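Recording Hand-Held Gripper Demonstrations: Setup, Capture and Review

This page covers the routine for collecting demonstrations with a hand-held gripper on a tabletop task. It assumes the gripper is charged, the recorder software is installed, and you have a task sheet. The firmware flashing procedure is on a separate page. Commands for the Grunov recorder are given in words because the menu labels changed between releases.

Before the first take

Clean the lens with a dry microfiber cloth. A smear that looks harmless in the preview will show up in every take of the session, and the Skarnden tracker treats it as a fixed feature in the room.

Check both fingers for play. Hold the gripper closed on the gauge block and rock it lightly. If a finger moves at its root, tighten the screw and repeat the width calibration. Do not skip the calibration after tightening, even if the fingers look centered.

Start the recorder and confirm free space. A full session on the standard settings needs 600 takes' worth of storage, and the recorder does not stop cleanly when the disk fills.

Mapping the room

The tracker needs a map before it can place the gripper. Start with the gripper over the table, fingers open, and wait for the status light to go steady. Then move it in slow arcs: left to right at table height, up to chest height, back down. Finish with one pass close to the table surface, at the height where the task will be done.

Large rooms are easier to map than small ones provided there is texture at several distances. Plain panels and bare walls give the tracker very little. If most of the view is one flat surface, turn the work position until edges, railings or light fixtures come into view.

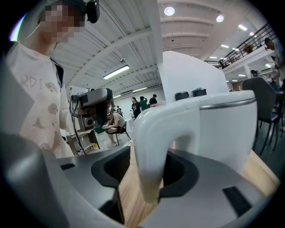
People walking through the background are tolerable as long as most of what the lens sees stays put. Someone standing right at the table is a different matter. Ask bystanders to step back for the mapping pass, and keep anyone who must stay close in one place until it ends. During the takes themselves they can move normally.

Redo the map if the table is moved, if the lighting is switched, or if the tracker reports two losses in a row. Old maps can be reloaded the next morning, but check one known point on the table first.

Recording a take

1. Put the objects at the start positions on the task sheet. Vary them within the marked area between takes.
2. Hold the gripper at the rest pose with the fingers open. Press record and wait for the tone.
3. Keep still for a moment, then begin. The still section is used to align the streams.
4. Approach the object at a steady pace. Close the fingers fully on it - a half-squeezed trigger gives a width signal the policy cannot learn from.
5. Complete the task in one continuous motion where possible. Small corrections are acceptable and should be left in.
6. Return to the rest pose, keep still again, and press stop.

Your free hand stays out of the work area. If the object cannot be handled with one gripper, the task sheet is wrong for this setup and should be sent back.

Drops are kept if you pick the object up again and finish. They are discarded if the object leaves the table. Mark a discard right away with the reject button; sorting them later from video takes far longer than the takes did.

Stop after every 10 takes and replay one of them. Look for finger width that stays flat during a grasp, which means the encoder has dropped out.

Transfer and review

Copy the session to the Grernance server before powering down. The Cattaneo script checks each take for missing data and writes a pass or fail beside it. Takes with more than 2000 tracker samples are split automatically, and the pieces keep the original name with a suffix.

Most failures fall under "tracking lost near contact." The usual cause is bringing the lens too close to the tabletop, so that the object and the gripper body cover nearly everything it needs. Approach at a shallower angle and the failures should drop. If they do not, remap from the work height and record a short test set before continuing.

Contact the Skarnden documentation desk | Copyright Skarnden, all rights reserved | Back to top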